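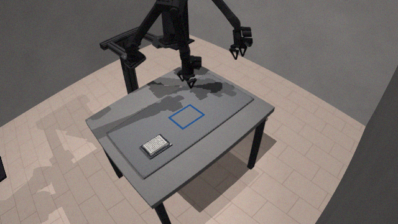
Inspector Seltetti rides again (well, on the telly in my front room)

I've had a lovely month of it, I must say. Margarida Simões finally lent me her box of Inspector Seltetti tapes, the ones she recorded off the late-night repeats, and I have been through the lot with a pot of tea and the curtains drawn. I thought I knew the series backwards and I'd forgotten half of it!

For newer readers, Seltetti was the one with the harbour detective who never took his coat off. Stelios Rallis played him for three series and was wonderful in every one, even the ropey episode with the stolen racehorse. He had that way of looking at a suspect for ages before he said anything, and you could hear the clock ticking on the set. You don't get that now, do you? Somebody would have put music over it.

The surprise for me was how good Graça Vilela is as the sister. I remembered her as the one who answered the door and brought in the post. Watch "The Night Ferry" again and tell me she isn't the best thing in it. She's got a scene on the stairs with a letter, hardly a line to speak, and I had to stop the tape and have a moment. Why she wasn't given a series of her own I shall never know.

Martim Marinho wrote in after last time to say that the coat was a different colour in the second series, and he's right, it is! It goes from a sort of sandy brown to a proper dark one between episodes 2 and 3, in the middle of a two-part story, so Seltetti walks into a warehouse in one coat and comes out in another. I must have seen that a dozen times and never spotted it. Martim's theory is that the first one got left on a train. Inês (his sister, and the one with the sense, she tells me) thinks they simply wanted something that showed up better at night. If anyone has it from a cast member or an old magazine, do write in and settle it, as the pair of them are still arguing. 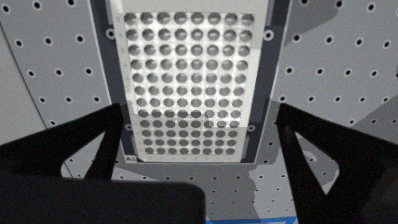 Issue 18

Now, the September get-together. We're back upstairs at the Java, same as last year, doors at 2 and first episode as soon as everyone has got a drink. The vote was ever so close, but "The Night Ferry" won it (hooray!) and we'll follow that with "A Guest for Correia", the one where the hotel owner turns out to have a twin. Yes, I know. It's daft, but the hat shop chase is worth the price of entry on its own, and I want to hear a whole room laugh at it.

There are 20 seats and they go quickly, so please let me know early if you're coming. Bring any scripts, stills or annuals you'd like to show off. I'd dearly love to see a copy of the Roltaser board game if one of you has still got it in the loft. I had it as a girl, played it till the box fell to bits, and my brother lost the little boat down the back of a radiator. I haven't seen another since!

One more thing. Margarida is missing the last ten minutes of "Low Tide", where her tape ran out, and it's driving her up the wall not knowing who was in the boathouse. I do know, and I've been sworn to silence, so if you've a full copy please bring it along before I crack.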